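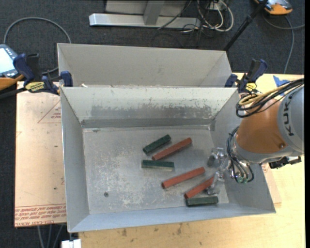

Ticket 3294: Block bins, worn wall and sticks going missing
Opened by: Sipho Ntuli
Product: Goleck sorting bins, gray metal
Status: Solved

Sipho Ntuli wrote:
Hi all! First off, I love these bins. We keep our green blocks and red sticks in them and the sloped walls make it so easy to see what you've got. Two things I'd like help with, though.

1. The far inside wall of the front bin has a long dark gray scuff where the off-white finish looks worn. Can I clean it off, or is that bare metal?
2. There's a small round hole in the floor, toward the lower left. Is it meant to be there? Our Liser pegs are thin enough to drop through it, and I've lost 7 so far (the big blocks are fine).

Support replied:
Great to hear the bins are getting used! The hole is a drain hole and every bin in this line has one. You can close it with the small rubber plug from the Flukolgate spares kit. Push it in from underneath so the floor stays flat.

For the scuff, try warm water, a drop of dish soap and a soft cloth. Let it sit for 20 minutes before you wipe. If the cloth comes away dark, keep going. If it stays clean, the finish has worn through.

Sipho Ntuli wrote:
Plug is in and it fits perfectly, thank you!! I tipped a whole box of pegs in to test it, 600 of them, and not one got out. So happy with that.

The soap took a bit of gray off the wall, but most of the patch is still there, so I guess it's wear. The scratches on the floor didn't change either. Does it need paint?

Support replied:
No paint needed, it's only looks. If you do want to touch it up, sand it lightly with fine paper first and give the paint a full day to dry before the blocks go back in.

Sipho Ntuli wrote:
I'll leave it as it is then. Ordering a second plug for the bin behind it. You can close this one!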